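Inicio | Coches nuevos | Segunda mano | Taller | Preguntas frecuentes | Contacto

Archivado en: Guías del comprador / Interiores y acabados

Preguntas frecuentes sobre molduras de madera, vinilos y otros «acabados nobles»

Recibimos muchas consultas sobre salpicaderos con madera, casi siempre de lectores a los que acaban de ofrecer un paquete de acabado en el concesionario. Contestamos a las que más se repiten. Quien busque entusiasmo lo tiene en los catálogos. 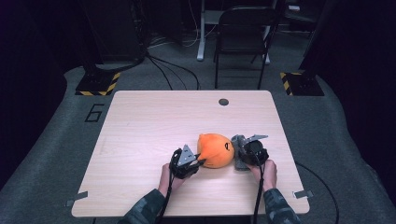
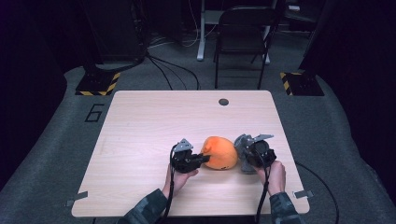
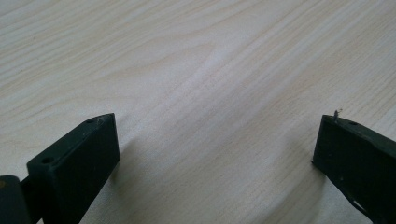 ¿La madera de mi coche es madera?

Depende de lo que uno llame madera. En la mayoría de los coches de precio medio es plástico inyectado con una lámina impresa encima, y en los caros suele haber una chapa finísima pegada a un soporte de aluminio o de plástico, con varias capas de barniz. La palabra «auténtica» del folleto se refiere a esa chapa y no dice nada del resto de la pieza. Tampoco la veta demuestra gran cosa: un tablero claro como el de la mesa de las fotos, con sus líneas más oscuras y más claras, se puede imprimir hoy con bastante fidelidad, y un vendedor que pasa el dedo por la moldura y dice «toque, toque» no está aportando ninguna prueba. Pida la ficha de materiales. Si no la tienen, saque sus conclusiones.

¿Cómo distingo una chapa natural de una lámina impresa?

Busque repeticiones. En una lámina impresa el mismo nudo aparece a veces en la puerta izquierda y en la consola, o dos veces en la misma pieza si es larga. Mire también los cantos y las esquinas cerradas, donde la lámina se estira y el dibujo se deforma. En una chapa natural, el tono cambia algo de una moldura a otra, y por eso los fabricantes que la usan procuran sacar todas las piezas de un coche de la misma hoja. Con mucho barniz brillante encima la diferencia se aprecia mal, y sospecho que a más de uno le conviene.

¿Merece la pena el paquete Danko de madera abierta?

Lo hemos visto en dos coches. El tacto es agradable. Cuesta 700 euros e incluye cuatro molduras, el pomo y una iluminación ambiental que nadie había pedido. No se vende por separado. Si le gusta y piensa quedarse el coche muchos años, adelante, pero no cuente con recuperar el dinero en la reventa: los tasadores miran kilómetros, golpes y libro de mantenimiento, y todavía no he conocido a ninguno que suba una oferta por el color del salpicadero.

En el concesionario me dicen que el poro abierto no necesita cuidados. ¿Es verdad?

No del todo. Necesita menos limpieza aparente porque no se marcan tanto las huellas, pero la crema solar, el café y el gel de manos dejan cerco si no se retiran pronto. Un paño de microfibra apenas humedecido basta para el polvo. Nada de abrillantadores con silicona ni de toallitas «multiusos». Desconfíe también de los aceites nutritivos: la superficie ya viene sellada de fábrica y ahí no hay nada que nutrir.

¿Funcionan los vinilos adhesivos de Tulia?

Funcionan en superficies planas. En curvas dobles, como las que rodean los aireadores, se levantan, y el secador de pelo que recomiendan las instrucciones arregla el problema hasta el primer verano. El juego completo cuesta 200 euros, lo que me parece mucho para un adhesivo. Hay otra cuestión que el embalaje trata en letra pequeña: no se debe cubrir ninguna zona donde vaya alojado un airbag. Ninguna, aunque el juego traiga una pieza ya cortada para ese hueco.

Tengo una moldura agrietada. ¿Se repara o se cambia?

Si la grieta está solo en el barniz, un restaurador puede lijar y volver a barnizar. Si ha llegado a la chapa, se va a notar siempre. Heledd Rowlands, que restauraba salpicaderos en el taller Busis, nos contestó por correo a esta misma pregunta:

«La gente quiere que quede como nueva y que haga juego con las otras tres, que llevan años al sol. Las dos cosas a la vez no se pueden tener. O se rebarniza todo el juego o se acepta la diferencia.»

Pida siempre presupuesto de la pieza de recambio antes de decidir. A veces el recambio sale más barato que la reparación, y a veces la marca ya no lo suministra.

¿Y el bambú de Sumulora, es tan ecológico como dicen?

No lo sabemos. Preguntamos en diciembre por el origen del material, el adhesivo y el barniz, y nos mandaron un folleto con una hoja verde en la portada. El bambú crece deprisa, eso es cierto. Cuánto pesa esa ventaja cuando se lamina, se encola, se barniza y se transporta en barco es una pregunta que el folleto no aborda. Seguimos esperando los datos y los publicaremos aquí si llegan.

¿Cubre la garantía la decoloración?

Lea el apartado de desgaste. En los contratos que nos han enviado los lectores, el sol figura con frecuencia entre los «agentes externos» y queda excluido. Haga fotos de las molduras el día de la entrega, con luz natural, y guárdelas junto con la factura. Si el vendedor asegura que «eso entra sin problema», pídale que lo ponga por escrito.

Última revisión: 27 de junio de 2013

También te puede interesar

Tapicería de cuero: qué parte del asiento lo es
Ruidos de salpicadero, primeras comprobaciones
Cómo leer la hoja de pedido antes de firmarla
Alfombrillas a medida o universales
Pantallas táctiles y arañazos: dudas de los lectores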